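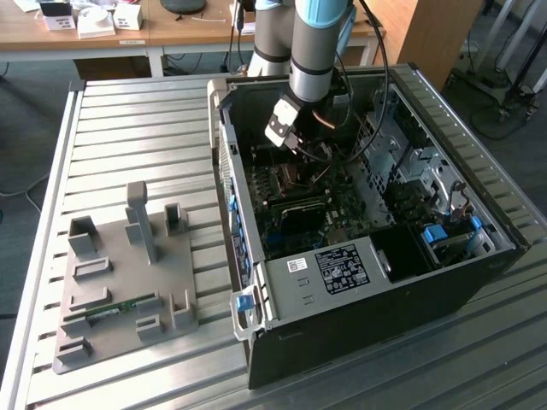 Desktop tower on its side with the panel off, two memory modules fitted.

Vurkport toy subscription: nine months on

December 16, 2020

We joined Vurkport in April, when the shops were shut and our two had gone through everything in the cupboard. It is a toy library that works by post. You pay monthly, a box of toys turns up, and when the children have had enough of them you send the box back and get another. I have had a few messages asking whether it is worth the money, so this is how we have got on with it.

There are three sizes of box. We started on the smallest, which has three toys in it, and moved up to the middle one in the summer. The website says there are 4,000 toys in the catalogue. That may be so, but once you put in the ages of your children and take out anything on loan to somebody else, the list is a lot shorter. For a four-year-old I usually have plenty to pick from. For my eldest, who is eight, it gets thin after the first couple of pages, and most of the construction sets are always out.

The toys themselves have been in good condition. Nearly everything was wood, card or cloth, which I had asked for on the sign-up form, and they kept to it apart from one talking till that I sent straight back. You can tell that the toys have been used. Paint is worn on the corners and the boxes are often taped. It did not bother the children at all. Everything came in sealed bags with a slip saying when it had been cleaned and who had checked the pieces.

The best things we borrowed were a Rotumik marble run, which we kept for nine weeks, and a set of plain blocks from Chowdary with a canvas bag. The marble run goes together without any clips, so the younger one could manage the lower parts on her own. The blocks look dull in the catalogue but they were out on the floor every day. The Masolus farm was less of a success. The fences would not stand up on carpet and the animals are too light. I would not have liked to find that out after paying full price for it.
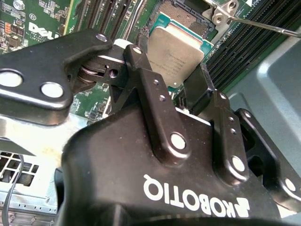
Processor held over the open socket on the motherboard.

Missing pieces were my main worry before we joined. The rule is that you are allowed to lose a small part now and then without being charged, and anything bigger is taken off your deposit at cost. We lost one marble and the farm's gate. There was no charge for either. I did get a polite email about the gate asking us to look under the sofa, where it was, and I posted it on with the next box.

Sending things back is the weak part. The box is sturdy and the label is already in the lid, but the courier only collects in the morning and you cannot choose a time. Twice they did not come. If you live near one of the drop-off shops that would be the easier way to do it. Ours is a bus ride away. The gap between boxes is meant to be short, but in the autumn we once waited 13 days with nothing in the house, and the monthly payment went out as normal. I wrote to complain and had a reply from a Teodoro Calvo in customer service, who took half a month off the next bill. He was helpful and did not make me argue for it, though I think it should have been done without my asking.

The website does what it needs to. Searching by age works, searching by type of toy is hit and miss, and puzzles are filed in two different places. There is a wish list, but it does not hold anything for you, it only sends a message when the toy is back. By the time I have read the message it has generally gone again.

On price, I added up what we would have spent on the toys that were well liked and it comes to more than we have paid Vurkport so far. If I only count the ones I would really have bought, it is closer to even. The bigger difference for us is space. We live in a flat, and the pile by the bookcase has stopped growing. I have also stopped buying small things on the way round the supermarket to keep the peace.

I would suggest it to anybody with a child under six. For older children I would look through the catalogue first, which you can do without joining, and see how much of what they like is on loan. We are keeping ours going until the spring, on the small box again, as there will be new things in the house after Christmas anyway.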